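Nirnley Elevated Pet Feeder, Large

Item 134 – in stock at the Mollel and Pronora stores

If you share your home with a big dog, you know the sound of a steel bowl being pushed across the kitchen floor until it hits the baseboard. We heard it every morning for years. The Nirnley is the feeder we ended up keeping at home, and we like it so much that it has had its own spot in both stores since March.

It's a raised stand with two bowls, built for dogs from medium size up to the real giants. The bowls drop into the top and sit on a soft rubber ring, so they don't rattle when your dog gets down to the last few bites (ours licks that bowl for a good long while after it's empty). The stand comes in two heights. The low one is 10 inches and suits most Labs, setters and standard poodles. The tall one is 13 inches and is meant for Danes, wolfhounds and anybody else who can rest a chin on your kitchen counter.

Not sure which one you need? Measure your dog from the floor to the top of the shoulder while he's standing square, then take off six inches. Whichever height is closer to that number is the one to get. If you land right between the two, go lower. If your dog is deep-chested or has ever had trouble with bloat, please talk with your vet before you switch to any raised feeder. Vets don't all agree on this one and yours knows your dog.

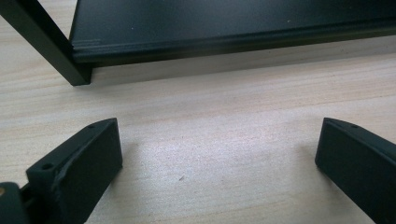
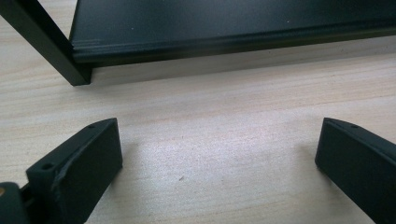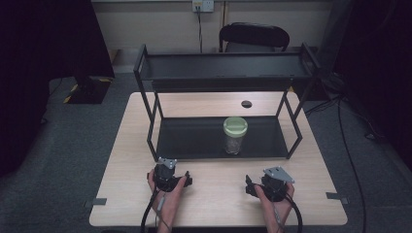
Putting the feeder together takes a few minutes and the wrench is in the box. Start all four bolts by hand before you tighten any of them! We skipped that the first time and had to back everything out again. Once it's together, set it on the floor where you plan to use it and press on each corner. If one side rocks, turn the foot on that corner until it stops.

The bowls are stainless steel and go in the dishwasher on either rack. The stand just needs a wipe with a damp cloth. The rubber rings pull out, and it's worth rinsing them every week or so, as kibble dust and drool do collect under there. Spare rings are sold in pairs and we nearly always have them behind the counter.

What comes in the box:
Stand, low or tall
Two stainless steel bowls
Two rubber rings
Four bolts and a wrench
Care sheet

Bowl size: 700 ml each, a little under three cups
Colors: slate or sand
Goes with: Prukonau slow-feed insert, sold separately

A word on that insert. The Prukonau fits right down inside the Nirnley bowl and makes a fast eater work around the ridges. It's great with dry food and so-so with wet – raw food gets stuck in the corners and you'll want a bottle brush. For a dog who inhales dinner in ten seconds flat, we think it's well worth having.

Some dogs take to a raised bowl right away and some stand there looking at you. If yours is the second kind, put a few treats in the empty bowl between meals for a couple of days and leave the old bowl out too. Older dogs with stiff necks usually catch on fast.

Cats are welcome to try it, but even the low one is too tall for most of them. We carry a smaller stand for cats, so ask at the counter.

Returns are fine within 30 days, even if it's been used, as long as the bowls are clean and you have the bolts. Store pickup is free, and we're happy to put the stand together for you while you shop.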